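# About Stetora

Stetora looks after old sound. We transfer reel-to-reel tape, cassettes, dictation belts, wire recordings and the odd answering machine microcassette into files that a modern computer will open without sulking. We have been at it for 14 years, and in that time the formats have not become any younger.

The firm was started by Benedito Trindade, who had been mending tape decks for other people and was tired of handing back machines that worked to owners who then had nothing to play on them. Cheng-en Chung joined two years later to build the catalogue and stayed to run the place. Benedito still does most of the transfers. Cheng-en answers the telephone, which is better for everyone.

## What we do

Most of our work comes from local history societies, small theatres and families clearing a loft. A typical job is a shoebox of quarter-inch reels labelled "Misc." or, if we are lucky, "Misc. 2". We clean each tape, bake it if the binder has gone sticky, play it once on a properly aligned deck and write down what we hear. You get the files, the notes and the shoebox.

We also keep a reference library of service manuals and wiring diagrams. It is free to read by appointment. The complete run of Cemora workshop sheets is the part people travel for, along with the Brillix portable recorder manuals, whose English translation is a pleasure in its own right. "Do not be hurried with the capstan" is good advice in any language.

## What we don't do

We don't remove hiss until your grandfather sounds as though he is speaking from inside a pillow. We don't do video. We don't buy collections, though we are often offered them, usually on a Friday and usually already in the van.

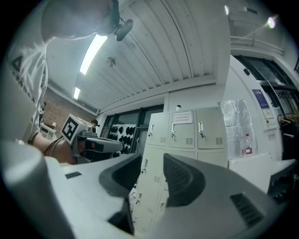
*Reading time: 2 minutes*

## The Sadeghi collection

Our largest single job came from the Sadeghi family: wedding bands, kitchen conversations and a great deal of one uncle testing microphones. It took us 20 months. The family has kindly let us put 33 of the recordings in the listening room, and the uncle is more popular than the bands.

## Visiting

Come by appointment, any weekday. Bring up to 20 reels on a first visit and leave the rest somewhere cool, away from loudspeakers. We close for stocktaking every October and reopen when Cheng-en is satisfied – please ring before setting out.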